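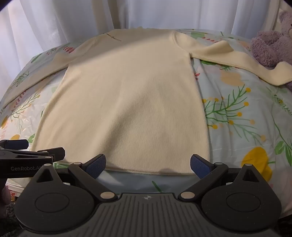 Re: [garkel-list] folding sets, how many and how messy?
Posted 21 May 2024

Hi all,

Quick answer to the question that came through overnight, which I'll paste so we're all on the same page:

> We've got 783 clips of towels and tea towels and the policy does
> fine on those, then falls apart the minute it meets a sleeve.
> Do we need more clips, or different ones? And does anybody
> bother changing the bedding?

Different ones, I'd say! We went down the towel road in February and got nowhere past 1000 clips. Things only picked up when we moved to jumpers, and knits in particular, where the hem likes to roll and the sleeves go wherever they please. I start some with the sleeves flung out and some with one bent, and I don't tidy between takes (hard habit to break, I'm a neat folder at home).

Bedding, yes, please bother. Our plain grey sheet runs looked lovely and then the Melance model would try to grab the flowers on anybody's printed doona. Now I do 24 clips on a busy pattern for every 18 on a plain colour, and I leave the curtains drawn for plenty of them so the light is soft and a bit uneven.

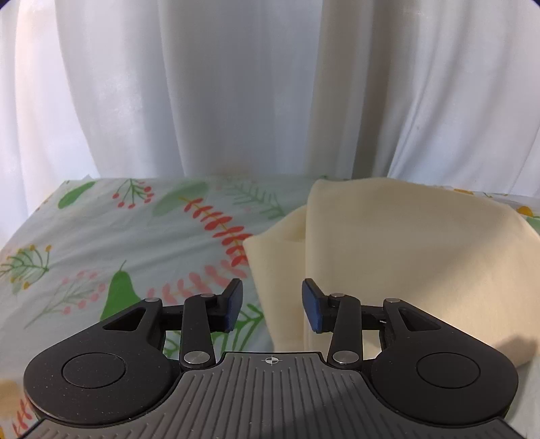
Cream folds on the botanical print, jaws open.

The other thing is where you begin the clip. I used to start recording with the fingers nearly on the fabric, which saved disk space but left the model clueless about the approach. Start further back, jaws open, and come in at whatever speed feels normal to you. Sandoval's labelling sheet has a column for "approach" now, so fill it in even if it's a boring one.

If you want my start-position list, sing out and I'll put it in the Flavau folder. It's in dire need of a spell check.

Cheers from a very crumpled spare room

Filed under: Data collection, Cloth and soft stuff
Contact the list owner | © Garkel list members | Back to top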